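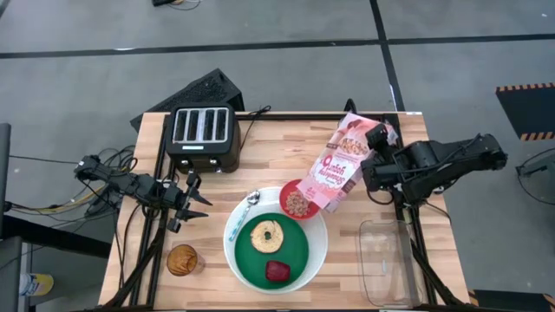

Gaetano Greco had been baking at home for years before he sold a loaf to anyone. He now runs Vosance, a small bakery that supplies cafes and a few grocery stores, and most of what he sells is plain sandwich bread.

"People expect me to talk about sourdough," he says. "I like sourdough. But most people eat bread toasted, in the morning, with butter, and they're in a hurry. I wanted to make that bread well."

Greco trained as an accountant and kept the books for a flooring company until he was laid off. He spent that summer working on a single recipe, a white loaf with a little rye flour and some cooked potato in the dough. The potato was his grandmother's habit. It keeps the crumb soft for several days, and he says it also helps the slices brown evenly.

His first customer was Tyra Dahlgren, who owned a cafe two streets from his apartment. She ordered 20 loaves a week and sent back notes on every batch.

"She was tough," Greco says. "The slices were too thick, then the crust was too hard for kids. One week she just wrote 'salt' and underlined it. I had forgotten the salt in half the dough."

By the next June he was baking 200 loaves a week in a rented kitchen and sleeping very little. He started mixing at 2 in the morning so the bread could cool before it was sliced. Warm bread tears in the slicer, and he lost a lot of loaves finding that out.

The move to a proper bakery came when Stellan Nyberg, a retired miller, offered to lend him money for an oven. Greco turned him down twice. He had seen what debt did to small firms when he was doing their accounts, and he didn't want to owe money to a friend.

"Stellan put it on paper, with dates and amounts, and then I could say yes," he says. "I paid it back early. He was a bit annoyed, I think – he liked coming by to check on his oven."

Vosance now bakes 3000 loaves a week. Greco still does the early mix himself most days, though Abhishek Nishad, his head baker, has taken over the ordering and the flour testing. The two of them disagree about seeds. Nishad wants a seeded loaf in the regular range, and Greco thinks seeds fall off and burn.

"He'll probably get his way," Greco says. "He made a test batch last month and it sold out before I got to try it."

Asked what home bakers get wrong, he mentions cutting the loaf too soon and storing it in the refrigerator, where it goes stale faster. He slices a whole loaf once it's cool, freezes it, and toasts it straight from the freezer on a slightly higher setting.

He has no plans to open a shop. The bakery has a side door, and neighbors who knock before seven can usually buy a loaf if there's one left over. He takes cash only.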